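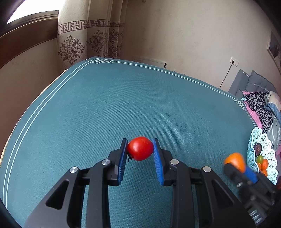
The Weltora hand tool is a two-finger gripper held and operated by a person, used in pairs to record the picking up and putting down of household objects. It is driven by a trigger in the grip and carries a camera that looks forward along the fingers. The same finger assembly is fitted to the Mugo bench arm, and most spare parts are shared between the two. This article deals with the setting up, routine care and repair of the hand tool.

Construction

The gripping end is a parallel linkage. Each side has an inner bar and an outer arm, joined at the top to a black finger. The joints turn on round silver pins. The outer arms have recessed openings, which save weight and give access for a small brush. The inner face of each finger is lined with a ribbed blue pad, and it is the pad alone that should touch the object. When the tool closes on something small and round, such as a tomato, the pads meet it near their tips and the gap between them widens slightly lower down.

The trigger pulls a cord that runs over a pulley to a sliding block at the foot of the linkage. A return spring opens the fingers when the trigger is let go. The camera sits behind the linkage on a bracket with 3 screws, and its wide lens gives a view with a dark curved border.

Setting up

A new or rebuilt tool is first checked for closing. With the trigger fully pulled, the two pads should meet along their upper edges without one riding over the other. If they do not, the sliding block is loosened and moved until they do. Full opening is set afterwards by a stop screw. On the standard linkage the fingers open to 108 mm, and the screw is locked with a drop of thread compound.

Cord tension is set next. Too little leaves a dead spot at the start of the trigger's travel – too much keeps the fingers from opening fully. The usual method is to turn the adjuster until the fingers just begin to move, then back it off by half a turn.

The camera is lined up last, as any change to the linkage alters where the fingertips appear in its view. Both fingertips should be in sight when open and when closed. Where two tools are used together, each is set up separately and then tried at the same table, one holding an object while the other comes in from the side.

Trial objects

Soft fruit and vegetables are widely used for trial grips. They roll, they vary in size, and they mark easily if the pads press too hard. A small tomato is a demanding choice: the skin is glossy and the pads must take it near the tip, where the linkage has the least stiffness. Larger round fruit, such as oranges, tests the pads at a wider opening. A cloth on the table keeps the fruit from rolling far and protects the fingertips when they touch down.

Routine care

The pads are wiped with a damp cloth after each session with food and left to dry with the fingers open. Juice left in the ribs hardens and makes the grip slippery. Solvents are not used on them.

The pins are looked at every 32 hours of use. A pin that has begun to creep out of its joint is pressed back and its clip replaced. A single drop of light oil is enough for each joint, and any surplus is wiped off before it reaches the pads. The cord is changed at 400 hours whether or not it looks worn.

The lens is cleaned with a dry lens cloth only. The camera bracket screws tend to work loose with knocks against the table edge and are checked at the same time as the pins.

Common faults

Uneven closing, where one finger arrives before the other, is generally caused by a stiff pin on the slower side. The joint is taken apart, cleaned and oiled. If the fault remains, the bar itself may be bent and is replaced.

A pad that peels at its lower end is taken off completely, the finger is cleaned of old glue, and a new pad is fitted. Pads are changed in pairs – a new pad opposite a worn one pulls objects to one side.

Slow opening points to a tired return spring or a frayed cord. The spring on early tools, made at the Dultmont workshop, was softer than the later type and is normally replaced at the first repair.

Later versions

A revised finger assembly was issued on 2020-03-17 under the name Rukley. It uses longer pins with a shoulder, which do not creep, and a pad that slides into a groove instead of being glued. The older fingers can be converted, but the inner bars have to be changed as well.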